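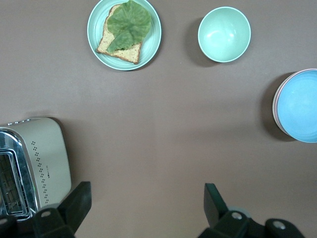

Drummond asked in the first review why we were still recording by hand at all when the arm can be driven from a script. The objection was fair, and this section answers it.

A scripted path works when the bread, the plate and the toaster are always in the same place. Our task does not allow that. The sandwich task on the Mirard arm starts from a new layout each time, and the policy has to find the slice and the lettuce from the wrist view alone. We therefore collected demonstrations by remote control and used a script only to return the arm to its start pose.

Collection setup

The operator holds a Curnico hand controller. Wrist motion maps to the gripper pose and the trigger maps to finger opening. In the first version the trigger was on/off, and the fingers closed too hard on soft items. We changed it to a proportional signal and repeated the first 100 demonstrations. The old ones were dropped from training.

We also tried moving the arm by hand with the motors slack. Paths were smoother, but the operator's hands showed up in the wrist view and the gripper had to be worked with a separate button. We stopped after 3 sessions.

Data

The final set has 1513 demonstrations, all by remote control. Of these, 500 use the toaster and the rest cover placing bread and lettuce on a plate. Bowls and stacked dishes stay on the table as clutter and are never grasped. Each file stores the wrist video, joint angles, finger opening and the controller signal. Files with a dropped video stream were deleted before the split.

Known problems

Operators pause before closing the fingers. The policy learned the pause and sometimes stays in it. Trimming idle steps helped in the Cernstead simulator, but we have not repeated the test on the arm. Lettuce is harder than bread: the edge folds under the fingertip and the operator often needs a second attempt. We kept those attempts in the data. Arm tests with trimmed files are planned for July.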